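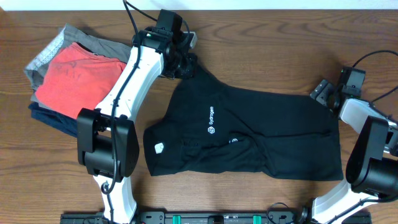 Folding is underway for the Meltstead clothes swap

The September swap is back, and this year everything goes out folded! If you came last time you'll remember the heaps -- I certainly do, I spent most of my morning elbow-deep in one looking for the other half of a pajama set. So I was very happy to hear that the shirts are getting folded and stacked before they ever reach the hall.

I've been keeping an eye on the shirt table, with its lovely streaky wood top, and I have already picked my favorites. There's a coral-red T-shirt on the pile that I'd take home tomorrow, with a gray one and a navy one under it. Then there's a black shirt with "Hydrogen" on it in white, and if you've ever folded anything soft and black you know how that goes. The creases hide in the dark, you think you've got it square, and then a bit of it bunches up on one side and you start over.

Kiri Halliday is running the swap again, and she's asked for every top to be folded to the same width so the stacks will stand up in the crates. The crates are from Relen, who are lending 200 of them, and Furnine is sending over the long tables on Friday evening. Last September 400 people came through the doors and 2000 pieces changed hands, most of it before lunch (and most of the kids' stuff before I'd parked).

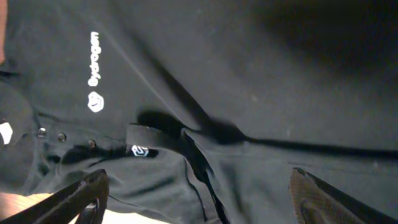 Kiri's other request is that you check for lint before you drop things off, dark knits especially. A quick once-over with a roller or a loop of packing tape will do it. Do up the buttons on anything with a placket too, at least the top one, and the collar will sit much better once it's folded. I tried it on three of my husband's shirts last night and I'm a convert, though he now wants to know which of them he's getting back.

Drop-off is at the Stefanou building, side entrance, any weekday after 4 p.m. Bring clean clothes in a bag you don't need returned. Shoes and coats are welcome this time, but no bedding, please -- there just isn't the room for it. You'll get a ticket for each piece you leave, and one ticket gets you one piece on the day. Doors open at 9 on Saturday and we close up at 2. Coffee is by the stairs, and there's a rail with a curtain at the back if you want to try things on.

One more thing on folding, as I've had it from several of you at the post office this week.
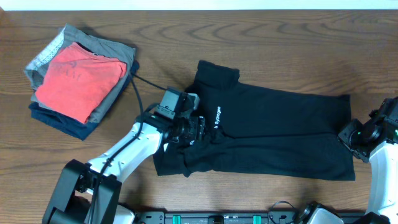
Do I have to fold my clothes before I bring them in?

Only if you'd like to. Anything that arrives unfolded will be done before the swap, but a bag that's already folded gets sorted a good deal faster. Lay the shirt face down, bring the sides in, then fold it up from the hem.

Hangers can stay at home, by the way. Leftover clothes go to the winter rail in the same building, where you can pick things up without a ticket through the end of the season.

We use cookies to remember your settings and count visits to this site. Accept all | Manage choices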